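Resetting the hand-held grippers on the tub station

01/11/2020

I spent most of this week on one station, so I'm writing down what I did while I still remember it. This is the pair of hand-held grippers we use at Brudel for recording pick and place work. Everything on it had drifted a little, and the Urkum people want the next batch of recordings soon.

I started with the rails. The feet get kicked when people walk past, and over a few weeks the whole thing goes out of square with the table. I measured both diagonals, loosened the bolts on the long side, pushed it back and tightened everything again. It took three tries. The last bolt always pulls the corner a little as it seats, so now I snug them all first and do the final turn afterward.

Then the fingers. On the left gripper the lower finger had some side play. I took it off, found the set screw had backed out, cleaned the thread and put it back with a small drop of the blue threadlocker. The right one was fine but I did the same to it so they would age together. The pads got wiped with alcohol. I did not replace them. We have 12 spare pads in the drawer and they have to last through January.

The dotted triangle plates were the slow part. If a plate shifts on its mount, the tracking still runs and the numbers look fine, but the gripper ends up a few millimeters away from where it really is. I found a hairline gap under the right plate, took it off, scraped the old tape from the mount and put it back with screws only. After that I redid the calibration for both sides. You hold the gripper still, then turn it slowly through every angle you can manage, and the software collects poses. It kept 634 on the left and 705 on the right, enough for a solve on each.

For the check I use a clear tub and a tennis ball on the white board. The ball goes in near one end, and I bring both grippers in with the fingers open and go through the motion slowly before recording anything. A ball is forgiving to pick up, but it shows uneven pads quickly by rolling off to one side.
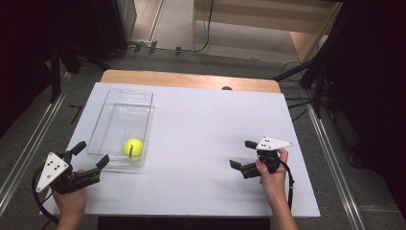
Yufang Wan thinks I should drop the ball and check with something hard and square, because a soft ball hides a finger that closes late. She told me she had the same side play at Duan last year and only caught it with a metal block. She also wants the cable strain relief looked at before anyone touches the calibration again, as a cable that tugs on the handle will undo it.

She has a point about the cables. I went back and gave the left one a bigger loop so it doesn't pull when the wrist turns over. The right one I left alone for now. I will try a block next time and keep the ball too, so the new checks can be compared with the old ones.

Still on the list: a second set of screws for the plates, a label for the left handle, and a proper box to store the pair in. The foam one from Pollidska is too shallow and presses on the plates when the lid is shut.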